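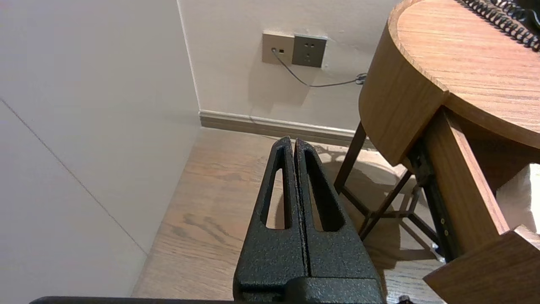 Beddoe Home Arm, three months in
4 min read | 34 comments | 783 shares

The Beddoe arm costs a little under $2,000 once you add the base, and for that money it will open a drawer. I want to be fair about this, so I'll say that it opens a drawer pretty well. It took me until July to get it to close one without leaving a sock in the gap.

I bought it after reading the Hunar people go on about "chore-ready" machines. The Hunar software is what runs the thing, and it comes with a list of jobs: fetch from drawer, wipe surface, pick up from floor, fold small cloth. You choose one on your phone and stand back.

Fetching from a drawer works maybe two times in three if the drawer runs on metal slides. An old dresser with wood runners beat it every time. It pulls a little crooked, the drawer binds, and then it pulls harder. I hit the stop button before I found out which of them would give.

Picking up off a bare floor is better. Pens, a toy car, a dishcloth, all fine. Coins, no. Anything flat and thin just gets pushed along until it meets the baseboard. Cords are the worst of it. A cord looks like something to pick up, and there is a setting called "ignore cables" which ignores most cables. I now tape mine down before I start a job, so add five minutes to every chore.

Folding I gave up on. A napkin took longer than washing and drying the napkin by hand would have, and I had to refold it.

I also tried the cheaper Enuditz gripper on the same arm. It's lighter and the fingers close more softly, good for paper and bad for anything with weight to it. A full jar of peanut butter slid right out. The Sulen kit, at roughly 1,000 dollars, has the same trouble and a louder motor, though the manual is a lot better and the spare parts come in the box.

Who is it for? If you have trouble bending or reaching, an arm that gets things off the floor could be worth real money, and I'd like to hear from someone using one that way. For the rest of us it's slow help that needs a helper. I did the laundry myself this morning while it worked on one drawer, and I finished first.

Two and a half stars. The half is for the stop button, a big one that works.

Share this review | 34 comments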